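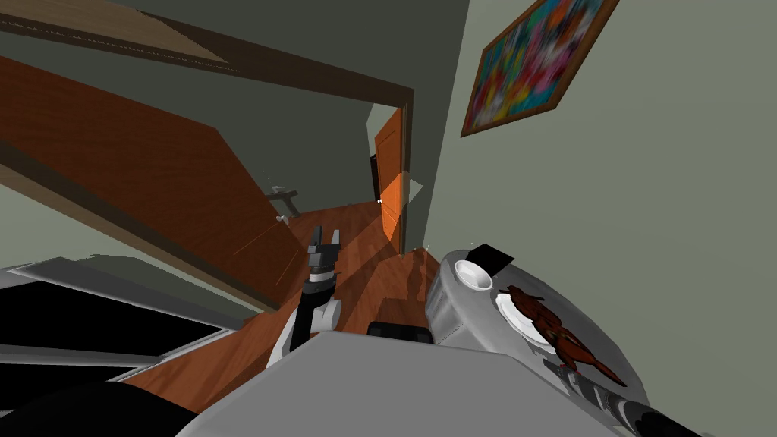 Vostura is opening up its remote-control teaching program to regular people this September, and I got to spend an evening with the headset on before the doors open. The program is called Milia, and the idea is that you, sitting in a chair on Duvel Street with a handle in each hand, drive a robot around a simulated house and do a chore, and the software keeps everything you did so a robot can learn from it. I'd read up on it beforehand and still managed to lose my balance while sitting down. The hallway past the doorway was running off at a steep slant, the pink and blue painting on the wall was hanging at the same crazy angle, and all I wanted was to get to the orange door standing ajar at the far end with one gripper stuck out in front of me like a bad handshake. "Move your head slower," said Heike Hamann, and handed me a ginger candy.

Heike runs the evening sessions, and she's the reason I'm writing about Milia at all. We've known each other since she taught the soldering class I dropped out of (sorry again, Heike), and when she told me Vostura was going to let people sign up from the neighborhood I asked if I could come try it and write it up. She said yes as long as I did a full session like everybody else and didn't just sit in the corner taking notes.

So what do you do in a session? You get a short practice run, then a chore comes up as one line of text, and you do it. Then you do it again. Most of mine were pick-this-up and bring-that-here. The chores are easy to understand and weirdly hard to do, at least for me, because I kept reaching with my whole shoulder when all it wanted was a little turn of the wrist. The robot follows your hands, so if you fidget, it fidgets. I scratched my nose during the practice run and swung an arm straight into a wall. No harm done, it's a simulator, but I did say "oh no!" loud enough that someone across the room laughed.

A session runs 80 minutes with a break in the middle, and you'll want the break. Your eyes get tired before your arms do. I took mine out on the back steps with Chiến Từ, who has been testing the program all summer and is much, much better at this than me. He fixes bicycles for a living and he told me the trick is to stop thinking about the robot's fingers and think about the thing you want to pick up. I nodded like I understood. I sort of understood later.

What happens to all that driving

Each try gets saved as what they call a demonstration, which is the hand movements plus what the robot's cameras would have seen while you were making them. Vostura wants up to 1,000 of these for every chore on its list before it starts training on that chore. I asked if the clumsy ones get thrown out and the answer was a bit more interesting than I'd hoped for. Arlindo Rangel, the engineer who looks after the training side, told me they do drop the ones where the person gave up halfway, but a fumble that you recover from is worth keeping.

"If you only show it perfect grabs, then the first time it's off by a little, it has no idea what to do," he said. "You showed it a lot of being off by a little."

Thank you, Arlindo!

He was pretty frank about the limits, too. The simulated house is good for moving around and for practicing how to line up a grip, and it's less good at the feel of things, like how heavy something is or whether it's about to slide out of your hand. You don't feel anything through the handles right now. You're going entirely by eye. They plan to take the same chores over to a real arm in the workshop later on, with people teaching it by holding the arm and walking it through the motion, and then compare the two. No date for that yet. I asked twice.

My favorite chore, or the one I got the most stubborn about, was at the orange-brown table. There's a hammer on it with a blocky gray head that looks more like a chunk of rock than anything from a hardware store, plus some little white bits and pieces, a hook and a couple of knobs, and for a while I was sure those were going to be my problem. My real problem was the long wooden stick standing up between the fingers. With the gripper wide open you'd think you could hardly miss, but I kept ending up with the stick much closer to the left finger than the right, and if you close from there one finger gets to it well before the other. Heike's advice was to back off and come in again. Chiến's was to leave the fingers open and shift the whole hand over a hair before closing. I tried it both ways and I'm with Chiến on this one, though Heike has asked me to print that she's been doing it longer. 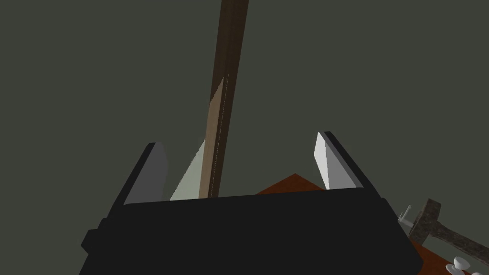

Signing up

Milia takes 8 people per evening, and you don't need any experience with robots, games or anything else. Cúc Trịnh handles the sign-up list and said she'd especially like to hear from people who work with their hands, so cooks, tailors, nurses, gardeners, people who hang wallpaper. So far the testers have mostly been folks who already like computers, and she thinks it shows in how they move. (She did an impression of it. Very stiff elbows.)

You'll need to be 18 or over, and there's a form to sign that spells out what gets recorded. I read the whole thing while I waited for my turn. They keep your hand and head movements and the simulator's own pictures, and they don't record your face or your voice. You can ask for your demonstrations to be taken out later and they'll give you a number at the end of the night so they can find them. Hang on to that slip of paper, mine went through the wash and I had to call Cúc.

People do get paid, by the session and not by the chore, so there's no point rushing. If you get carsick easily, say so when you sign up and they'll put you on one of the 2 desks with a regular flat screen. I wish I'd asked for one. The picture is smaller and you don't get the same feeling of being inside the hallway, but you also don't need the ginger candy.

Sign-ups are at the front desk on Duvel Street any afternoon after three, or you can phone and ask for Cúc. Sessions start at six thirty. Use the side entrance, the one next to the bakery, as the front gets locked at six.

The software has a name too

A small correction to what I posted last month, while I'm at it. I said the remote-control software was also called Milia, and that's wrong. Milia is the program, the whole thing with the evenings and the people. The software that turns your hand movements into robot movements is called Đào, and it was written by Quang Thân, who was very nice about my getting it wrong and then spent a good twenty minutes telling me how the wrist part works. I followed maybe half of it. The gist is that your wrist and the robot's don't bend in the same places, so Đào has to keep guessing which way you'd like the arm to fold, and when it guesses badly you get a lurch. I got a few lurches. He's got a new version coming that lets you set how quickly it follows you, from very lazy to very jumpy, and he'd like the first September groups to try several settings and tell him what they hated.

I've put my name down for another evening. Chiến is going to be at the next desk and there's now a coffee riding on who can get hold of that stick more cleanly, with Heike as the judge. Bring your glasses if you wear them, they fit under the headset fine, and eat something before you come.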